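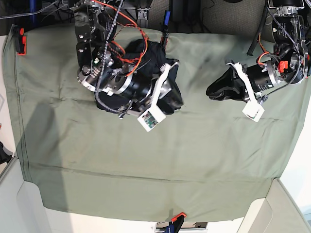

Tapete de mesa Trivberg, verde salvia

Referencia: 835
Marca: Zarham
Disponibilidad: en stock

Tapete de tela lisa para cubrir mesas de trabajo, de costura o de plancha. El tono verde salvia es mate y permite distinguir bien las prendas oscuras, algo que se agradece al doblar ropa negra o al buscar hilos sueltos.

Se coloca extendido sobre el tablero y se tensa por los lados. La tela sobrante se dobla hacia abajo y se sujeta con las pinzas incluidas. Para mesas redondas, consultar el modelo Skolgate.

Características
Composición: algodón y poliéster
Largo: 200 cm
Color: verde salvia
Lavado: a máquina, 30 grados, sin lejía
Secado: al aire
Plancha: temperatura media, por el revés

Contenido del paquete
1 tapete
2 pinzas de sujeción

No es impermeable ni protege el tablero del calor. Lavar aparte la primera vez. Puede encoger ligeramente.

Opiniones
Amra Jurić: "Lo uso para doblar los paños negros de la cafetería. Se ven bien las pelusas. Las pinzas van justas en tableros gruesos."

Envío
Los pedidos recibidos antes de las 17 h salen el mismo día laborable. Devoluciones sin usar y en su embalaje original.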